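Panne de la ligne de palettisation de Sastska

La panne de la ligne de palettisation de Sastska est un incident d'automatisme survenu en novembre sur le site de l'entreprise Corus. Un défaut dans le circuit d'arrêt d'urgence a permis à une cellule robotisée de reprendre son cycle sans réarmement manuel. L'incident n'a pas fait de blessé. Il a entraîné l'arrêt de la ligne pendant 14 jours et la révision de toutes les armoires de commande du même type installées par l'intégrateur Greco.

Contexte

Le site de Sastska conditionne des sacs de granulés minéraux. La palettisation y était manuelle avant l'installation d'une cellule livrée par Greco, composée d'un bras à quatre axes, d'un convoyeur d'amenée, d'un magasin de palettes et d'une filmeuse. La cadence nominale est de 600 sacs par heure. L'ensemble est entouré d'un grillage avec une porte d'accès à interverrouillage et une barrière immatérielle côté sortie des palettes.

La commande est répartie entre un automate principal, qui gère le convoyeur et la filmeuse, et la baie propre au bras. Les deux échangent les ordres de marche par liaison câblée. Les fonctions de sécurité passent par un relais à deux canaux nommé Tulledine dans la documentation de l'intégrateur, du nom du projet pour lequel il avait été spécifié à l'origine.

Déroulement

Pendant l'équipe de nuit, un sac éventré a bloqué le convoyeur d'amenée. L'opérateur a actionné l'arrêt d'urgence et la ligne s'est immobilisée. Il a ensuite ouvert la porte d'accès, dégagé le sac, refermé la porte et déverrouillé le bouton coup-de-poing. Selon la procédure, ce déverrouillage ne doit produire aucun mouvement : il faut encore appuyer sur le bouton de réarmement, puis sur celui de départ cycle.

Le bras est reparti dès le déverrouillage du coup-de-poing. Il a terminé la trajectoire interrompue et déposé un sac sur la palette en cours. L'opérateur se trouvait alors à l'extérieur du grillage. Il a de nouveau enfoncé l'arrêt d'urgence, qui a fonctionné, puis l'alimentation de la cellule a été coupée au sectionneur et consignée.

Le journal de l'automate comptait 1672 lignes pour le poste de nuit. L'ordre de réarmement y figure comme présent en permanence depuis le début du poste, sans appui correspondant.

Causes

L'examen a mis en évidence deux causes distinctes. La première est matérielle. Le contact du bouton de réarmement était resté fermé, bloqué par de la poussière minérale entrée par une collerette mal serrée. La seconde tient à la programmation du relais, configuré en réarmement automatique. Dans ce mode, le relais ne surveille pas le front descendant du signal et accepte un contact maintenu comme un ordre valable. Le schéma prévoyait un réarmement manuel surveillé.

La configuration erronée datait de la mise en service. Le mode automatique avait été choisi pour les essais à vide, afin de ne pas réarmer à chaque réglage de trajectoire, et n'avait pas été rétabli. Le procès-verbal de réception mentionne l'essai de chaque arrêt d'urgence - coupure et maintien de la coupure - mais pas celui du bouton de réarmement maintenu enfoncé.

L'ordre de marche du bras posait une difficulté supplémentaire. Il était mémorisé par l'automate et n'était pas effacé par l'arrêt d'urgence, si bien que le retour de l'autorisation suffisait à relancer le mouvement. 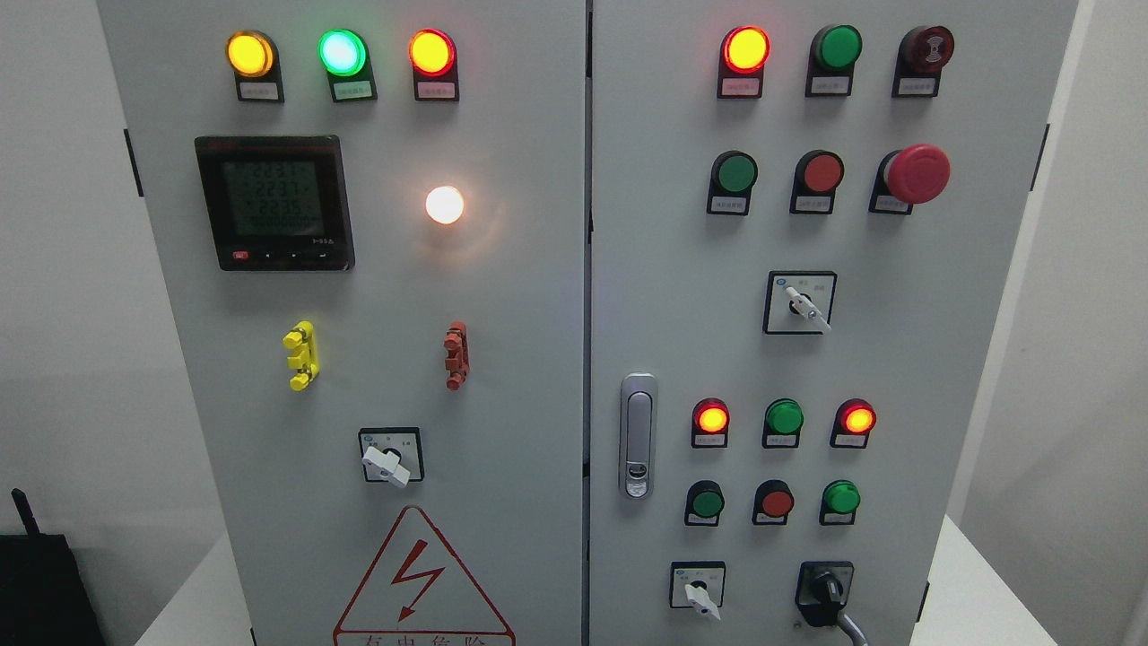 Sur le forum de maintenance où l'incident a été discuté, Greco a répondu que la mémorisation de l'ordre de marche avait été demandée au cahier des charges, pour éviter de perdre la position du sac en cours de dépose, et que le mode de réarmement relevait en revanche entièrement de sa responsabilité.

Cette position n'a pas été contestée par l'exploitant. Le désaccord a porté sur la périodicité des contrôles. La notice prévoyait un essai des arrêts d'urgence toutes les 200 heures de marche, sans préciser si le circuit de réarmement en faisait partie.

Mesures correctives

Le relais a été reconfiguré en réarmement manuel surveillé et son accès en écriture protégé par un mot de passe. Le bouton a été remplacé par un modèle étanche, avec un joint sous la collerette. Dans le programme de l'automate, l'ordre de marche est désormais effacé par toute coupure de sécurité. La position du sac est conservée dans une variable séparée, et la reprise se fait à vitesse réduite.

La procédure d'essai a aussi été réécrite. Elle comporte maintenant les opérations suivantes :

Enfoncer l'arrêt d'urgence en cours de cycle et vérifier l'immobilisation.
Maintenir le bouton de réarmement enfoncé, puis déverrouiller l'arrêt d'urgence ; aucun mouvement ne doit se produire.
Relâcher le bouton, réarmer normalement et constater que le bras attend le départ cycle.
Répéter l'essai avec la porte d'accès, puis avec la barrière immatérielle.

La ligne a redémarré après une nouvelle réception. Le rapport final a été diffusé le 2019-01-02.

Suites

Greco a contrôlé les autres installations équipées du même relais. Une seconde cellule, employée à la mise en caisses, présentait la même configuration. Son bouton de réarmement était en bon état et aucun redémarrage intempestif n'y avait été signalé. Elle a été corrigée sur place.

Corus a étendu l'essai du bouton maintenu à ses autres machines, y compris celles qui ne comportent pas de robot. Les fiches de consignation ont été modifiées dans le même temps : tout accès à la zone du bras, même bref, demande à présent la coupure et le cadenassage du sectionneur.

Voir aussi

Arrêt d'urgence
Redémarrage intempestif
Relais de sécurité
Consignation électrique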